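How to store wine at home without a cellar

Print this page | E-mail this to a friend
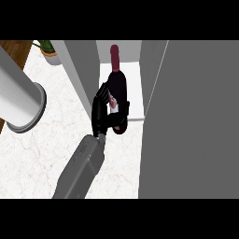 A dark wine bottle held upright at the cupboard opening.

I live in a first-floor flat in Farden with no cellar, no garage and a kitchen that gets properly toasty by teatime, so for years my wine lived on top of the fridge (I know, I know). Then my friend Josée Kennedy opened a red I'd been saving and it tasted of stewed prunes. I've been a bit fussier ever since!

Step 1. Find your coolest, steadiest spot
Put a cheap thermometer in a few likely places and leave it a couple of days in each. You want somewhere that doesn't swing about much. Mine turned out to be the bottom of the hall cupboard, behind the hoover. Stay away from the oven, the boiler and any wall with hot pipes in it.

Step 2. Keep it dark
Sunlight is rotten for wine, especially anything in clear glass. A cupboard with a door is fine. If you've only got open shelves, an old blanket over the lot does the job, though it does look like you're hiding a parrot.

Step 3. Corks down, screwcaps any way you like
Bottles with a real cork go on their sides so the cork stays moist. Screwcaps can stand up, and so can anything you'll drink in the next few weeks. I stand my weeknight bottles at the front and lay the nicer ones behind.

Step 4. Make a rack
You can spend 80 pounds on a posh one, but I used 8 lengths of clay drainpipe from the builder's yard, stacked in a wooden crate. Heavy, cheap, and it doesn't wobble. Put the crate where it's going to live before you fill it (ask my back).

Step 5. Label the necks
Brown luggage tags, with the name and the month you bought it. I've got one marked December that Florence gave me, and I'd have drunk it by mistake long ago without the tag.

Once a bottle's open, push the cork back in and pop it in the fridge, reds too. Take the red out half an hour before you want it. Most will last three days or so, and after that it goes in the gravy.

Print this page | E-mail this to a friend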